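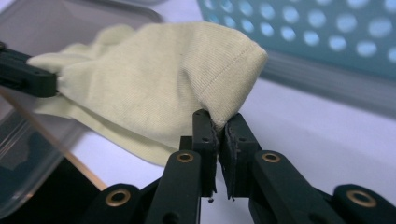 Kanokwan's reply on the build thread: the pathfinding stall is back on the river map, same spot as in January, and she doesn't think it is the bridge mesh.

July 11, 2026
Ollell strategy prototype, build 382

Reran her save. Two armies of 175 units each, both ordered across the ford at turn start. Frame time goes from normal to nearly 300 ms and stays there until one side routs. Bridge mesh removed entirely: no change. So she is right about that.

Profiler puts the time in the regroup step. Every unit that loses its slot in the formation asks for a new path, and the ford is narrow enough that most of them lose it on every tick. Queue hits the 2,000 cap and the rest are dropped, hence the idle cavalry Karim reported.

Tried:
Regroup limited to one request per unit per second. Stall gone, but infantry drifts into the water.
Column formation forced at choke points. Better. Needs a width tag on the terrain, and only the Beaudoin map has those.
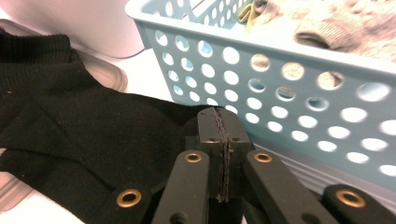 Gripper, jaws closed.

Leaving the column version on a branch. Nawal to tag the river map by hand — fords and gates first. Autoresolve not touched, it still overrates archers uphill.

Open: does the AI commander read the width tag when it picks a crossing? Ask Fadwa before merging.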